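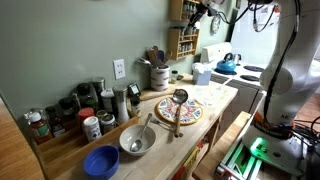 The spice mill at Hokport stands at the end of a gravel road, two blocks from the water, and you can smell it before you can read the sign. On the morning I visited it was grinding coriander. The day before it had been mustard, and the man at the gas station across the road told me he keeps his windows shut on mustard days.

Ayanda Steyn has run the mill for eight years. Before that she bought spices for a grocery chain, and before that she drove a delivery van for her uncle. She is a tall woman who talks quickly and does not sit down. When I asked for an hour of her time she said I could have it if I was willing to carry sacks.

What I wanted to know was simple enough. Most of us cook from jars that have been in the house for years. We buy ground cumin for one recipe, use a spoonful and put it away. I wanted to know how much we were losing.

"Most of it," she said, and handed me a sack.

The flavor of a spice is mainly in its oils. In a whole seed the oils are held inside, behind a hard coat, and they stay there for a long time if the seed is kept dry and away from light. Grinding breaks the coat. A great deal more surface meets the air, and the oils begin to leave. The smell that fills a mill, or a kitchen when you use a pestle, is flavor going out of the powder.

Steyn keeps a shelf in her office with jars of paprika from past seasons. She opened them for me in order, newest first. The newest was sweet and a little like dried tomato. The next was milder. The third was brown and smelled of cardboard. She said customers bring her jars in that state all the time and ask whether they are safe. They usually are, if they have stayed dry. There is just no reason to put them in a stew.

The mill sells under the name Laitinen, after the family that built it. The Laitinens ground rye and barley until the farms nearby changed over to hay, and then they sold the building with all the machinery still inside. Steyn kept the name because it was painted on the brick and she liked the lettering. She kept one of the two stone mills as well. The other was cracked, and now holds a flower bed by the loading door.

The stones turn slowly. Fast steel mills heat the spice as they grind it, and heat drives off oil. Large plants get around this by chilling the seed first. Steyn can't afford the equipment, so she grinds small lots in the early morning and stops when the stones feel warm to her hand. A lot is 900 pounds at most. In summer it is often half that.

She sends her nutmeg out to be ground elsewhere. It is too oily for stones and gums them up, and cleaning them costs her a day. She tried it once, in her first March at the mill, and was picking paste out of the grooves with a butter knife until dark.

Her biggest customer is Fernov, a bakery in town that takes cinnamon and cardamom. The baker there told me he used to buy a year's worth at a time because the price was good. Now he gets a delivery every six weeks and uses less in each batch of dough. He showed me the old recipe card with the amounts crossed out in pencil and smaller ones written in. His cardamom buns, I should say, are very good, and they are sold out by the middle of the morning.

Restaurants have been harder to win over. Many of them want a powder that tastes the same in winter as it does in summer, and a small mill can't promise that. Coriander from one field is lemony, and from the next field over it can be closer to hay. Steyn prints the harvest on her labels and leaves the cook to taste and adjust. Some cooks like this. Others have told her they don't have time for it - a dinner rush is not the moment to find out that the pepper is stronger than last month's.

Home cooks have plenty of time but bad habits. She has strong views on where people keep their spices. The worst place is the shelf over the stove, where steam gets into the jars each time they are opened over a pot. A windowsill is nearly as bad, and paprika and turmeric fade there quickly. A drawer is fine. So is a tray on the counter, she said, provided it's well away from the burners and you use what is in it. She would sooner see a few jars emptied often than a full rack that goes untouched.

Her own kitchen surprised me. She has a pepper grinder, a coffee grinder she uses only for cumin, and a row of jars with masking tape for labels. On the tape she writes the date she opened each one. Ground spices get six months. Whole ones get a couple of years, though she has cloves that are older and sees nothing wrong with them. Anything past its time goes on the roses.

Her one indulgence is a blend called Gukero, which she made up for her own use and now sells by mail. It has fennel, black pepper, dried orange peel and a good deal of coriander. Last year the mill shipped 1378 tins of it. She puts it on roast potatoes, and on eggs. I have since tried it on both, and on a pork shoulder that needed the help.

I carried eleven sacks that morning, and when I drove home the car smelled of coriander, and so did my jacket. I went through my cupboard that evening and opened everything. The bay leaves had no smell at all. I had been putting them in soup since we moved in.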